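Our cat fostering year, so far

Monday, September 15, 2025

We took in our first foster in the spring and I said I would write about it once things settled down. They have not settled down, but there is a quiet evening and both of the current cats are asleep, so I will put down what I remember.

The rescue we foster for is called Arngate. They are small and have no building of their own, which means every animal they take in goes straight to someone's house. You fill in a form, a person comes to look at your spare room, and then you wait for a phone call. Ours came while I was at the grocery store. Two cats, mother and grown daughter, owner had moved into assisted living. Could we have them by six? I said yes before I had asked my husband.

The mother is Etell and the daughter is Nnaji. They came with those names and we kept them. Etell walked out of the carrier, ate a full bowl of food and sat on the windowsill. Nnaji went behind the dresser and stayed there for four days. I knew she was coming out at night from the litter box and the empty dish, but I did not see more than a tail until the weekend.

What worked in the end was being boring. I took my work in there and sat on the floor with my back to her. I read emails out loud. By the second week she would sit on the rug as long as I did not look straight at her.
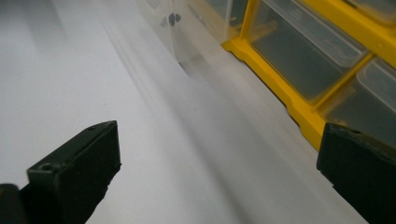
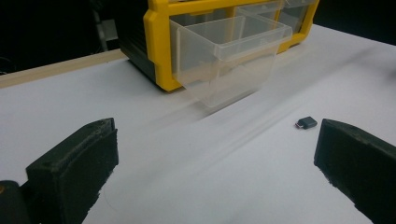 The white tabletop, with the little USB adapter in the second photo.

In August we had a scare with Etell. She stopped eating on a Friday night and by the next morning she was hiding, and she is not a cat who hides. The rescue covers vet bills but you have to call the coordinator first so they can approve it. That is Chandrasekhar Varghese, and he picked up on the second ring on a Saturday. He told me to go and sort out the paperwork later. It was a bad tooth. She had two pulled and the bill was $570, all of which Arngate paid. I would like people to know that, as I have heard of foster families getting stuck with costs and that has not happened to us.

Giving pills to a cat with a sore mouth is not fun. We tried hiding them in cheese, in tuna and in those soft treats made for the purpose. She ate the treat and left the pill on the floor every time. The vet tech finally showed me how to crush it into a spoonful of the lickable stuff in a tube, and she took that fine.

People keep asking whether we are going to keep them. I don't know. They have to go together, and Etell is 11, so there has not been a long line of applicants. One family from over in Plevemico came to meet them and was very nice, but they have a big young dog and Nnaji went right back behind the dresser. They adopted a kitten from someone else. There is another couple coming next weekend. They had an older cat for many years and they asked good questions on the phone, mostly about the teeth.

If you are thinking of fostering, the thing I would ask about first is the room. You need a door that shuts and not much furniture that a cat can get under. We have since pushed the dresser flat against the wall and put a cardboard box on its side in the corner instead, with an old towel in it. Nnaji uses that now when the vacuum is on, and I can at least see her.

I also bought too many toys. They like the paper bag from the pharmacy and one piece of string, which I put away when I leave the room.

I will post again after the weekend visit.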